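Lusico

Lusico es el nombre comercial de una solución oral de bromuro de glicopirronio (también llamado glicopirrolato) destinada al tratamiento de la sialorrea, es decir, el babeo persistente y abundante, en niños y adolescentes con enfermedades neurológicas crónicas. La desarrolló el laboratorio Kirkmont a partir de una formulación magistral que ya se preparaba en algunas farmacias hospitalarias, y se presenta en frasco de vidrio ámbar con jeringa dosificadora.

Indicaciones

La sialorrea acompaña con frecuencia a la parálisis cerebral y a otros trastornos en los que el control de los labios, la lengua y la deglución resulta difícil. En la mayoría de los casos no se debe a que el niño produzca demasiada saliva, sino a que le cuesta tragarla con la regularidad con que lo hacemos los demás casi sin darnos cuenta. Las consecuencias van bastante más allá de la ropa mojada: irritación de la piel de la barbilla, infecciones alrededor de la boca, mal olor, dificultades en la escuela y, en los casos más serios, aspiración de saliva hacia las vías respiratorias.

El babeo es normal en los lactantes y en los niños muy pequeños, y suele ir desapareciendo a medida que madura el control de la boca. Lusico no está pensado para esas situaciones, ni tampoco para el babeo leve que puede manejarse con logopedia, corrección de la postura o simples recordatorios para tragar.

Mecanismo de acción

El glicopirronio es un anticolinérgico de amonio cuaternario. Bloquea los receptores muscarínicos de las glándulas salivales y reduce así la cantidad de saliva que estas segregan. Por su carga eléctrica atraviesa con dificultad la barrera hematoencefálica, y de ahí que se le atribuyan menos efectos sobre el sistema nervioso central que a otros fármacos de la misma familia, como la escopolamina —una ventaja nada desdeñable en pacientes que muchas veces toman ya varios medicamentos contra la epilepsia.

Historia

El origen de Lusico está en el trabajo de la farmacéutica Mahtab Taheri, que llevaba tiempo preparando el glicopirronio en forma líquida para niños incapaces de tragar comprimidos. Las primeras mezclas tenían un sabor amargo bastante tenaz, y buena parte del esfuerzo inicial se fue en encontrar un aromatizante que los niños aceptaran y que no alterase la estabilidad del preparado. Se probaron fresa, naranja y vainilla antes de llegar al sabor de cereza que ha conservado el producto.

Kirkmont adquirió los derechos de la fórmula y encargó su fabricación a la planta de Betancur. El químico Jailson Barros dirigió allí el paso de la preparación en pequeños lotes a la producción industrial, que obligó a cambiar el sistema conservante. El medicamento salió a la venta en enero de 2019. Desde entonces se han dispensado más de 3.855 tratamientos, según los datos del propio laboratorio.

Ensayo clínico

El estudio principal, conocido como Hekex, incluyó a 107 pacientes atendidos en cuatro centros y estuvo coordinado por el neuropediatra Ismael Evangelista. Fue un ensayo aleatorizado, a doble ciego y controlado con placebo, de nueve semanas de duración. La dosis se fue aumentando de manera gradual durante el primer tramo y se mantuvo estable hasta el final. Los padres y cuidadores valoraban la intensidad del babeo con una escala que tenía en cuenta la humedad de los labios, la barbilla y la ropa.

Los pacientes tratados con Lusico obtuvieron una mejoría superior a la del grupo placebo, aunque la respuesta varió mucho de un niño a otro. Ermira Spahić, autora de una revisión posterior, valoró favorablemente el diseño, pero señaló que el seguimiento era corto para un tratamiento que en la práctica puede prolongarse bastante y que la escala dependía en buena medida de la impresión de las familias.

Efectos adversos

Los más habituales son los propios de los anticolinérgicos: sequedad de boca, estreñimiento, retención urinaria, enrojecimiento facial, vómitos y congestión nasal. El estreñimiento merece una atención especial, pues es ya muy común en estos niños y no siempre pueden expresar que algo les molesta. Al disminuir la sudoración, el fármaco aumenta además el riesgo de golpe de calor, de modo que conviene evitar la exposición a temperaturas altas. Está contraindicado, entre otros casos, en pacientes con glaucoma, retención urinaria, obstrucción intestinal o miastenia grave.

La menor cantidad de saliva favorece la caries, por lo que se recomienda cuidar la higiene dental y acudir a revisiones periódicas.

Administración y alimentos

La solución se toma con el estómago vacío, al menos una hora antes o dos horas después de las comidas. Los alimentos ricos en grasa reducen de forma notable la absorción del glicopirronio, y esto vale igual para un almuerzo completo que para lo que se pica a media tarde. Natanael Bastos, responsable de la guía para familias que acompaña al producto, dedica un capítulo entero a organizar los horarios de tomas y meriendas.
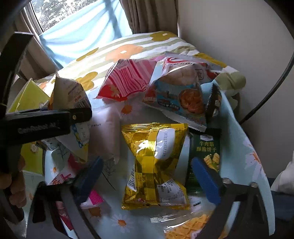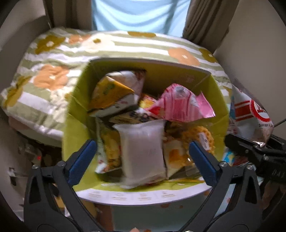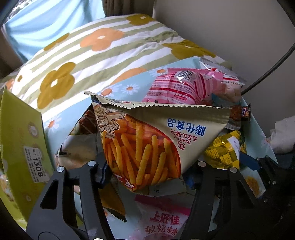
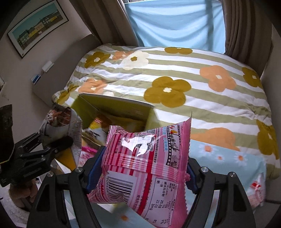
Aperitivos envasados.

Véase también

Sialorrea
Anticolinérgico
Parálisis cerebral
Formulación magistral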